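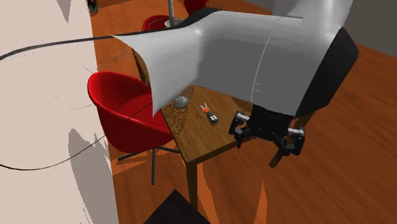

Gripper open just off the table's right edge, with the keys and fob lying on the tabletop.

Mudby Grip Guard, fault add-on for two-finger grippers

I wrote the first version of this after a bad afternoon with the key-tidying job. The arm would go down for the keys, close up, lift, and then a dropped signal made the fingers spring wide open (at full speed!) right at chair height. Keys all over the floor. Bontu Habte was testing with me and we went back through the logs together, and there it was: the gripper treated two missed messages in a row as a command to open. Yikes.

So Grip Guard changes what happens on a fault. The fingers hold where they are, the arm stops, and you get a plain message saying which joint complained. You have to clear it yourself before anything moves again. I ran more than 1,000 pickups in the simulator with the signal cut at random moments, and had 23 drops left, all with the car fob, which is slippery little business for flat fingertips. I'm still working on that one.

Please don't use it in place of your emergency stop. It's software, and if the controller locks up it goes down too.

Works with Zundari controllers. Setup takes 10 minutes if your firmware is current, longer if you're like me and never update anything. Parveen Sethi answers the support mail and is much more patient than I am!

Last updated Apr 6, 2022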